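How to Measure Your Ring Size at Home

October
1,033 shares | 13 comments

A ring that fits in the store can feel wrong a week later. Fingers swell in warm weather and after salty food, and they shrink in the cold. Measure in the evening, when your hands are at room temperature, and do it on the finger you plan to wear the ring on. The same finger on the other hand is often a different size.

You will need a strip of plain paper, a pen, and a ruler marked in millimeters. String is a poor choice. It stretches, and the reading comes out wrong.

Cut the strip 6 mm wide and long enough to go around your finger with some left over. Wrap it around the base of the finger, snug but not tight. Mark the spot where the end overlaps, lay the strip flat and measure to the mark. Divide by 3.14 to get the inside diameter, then look that up on the seller's chart.
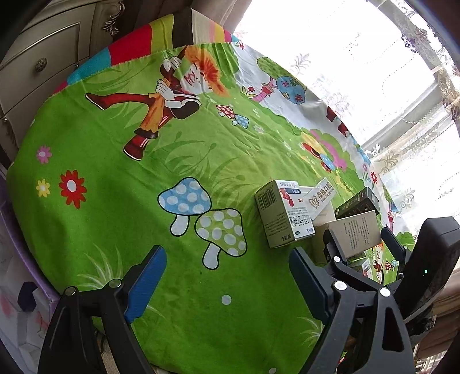 By the Jenside workshop desk

Next, measure the knuckle the same way. If it is a good deal larger than the base, pick a size between the two. The ring has to pass over the knuckle, and it will turn a little once it is on.

Band width matters too. A wide band grips more skin than a thin one, so most people go up a quarter or half size for it. Our Barroso band is wide enough that we suggest the half size. The Wisia is narrow and can be ordered at your measured size.

If you already own a ring that fits, measure straight across the inside at the widest point. Do not include the metal. Take the reading twice - a millimeter off is more than a full size.

Be careful with rings that have stones all the way around, such as the Zotirach eternity band. They usually can't be resized, and a remake can cost $200 or more. For those, have a jeweler check your finger with a metal sizer before you order.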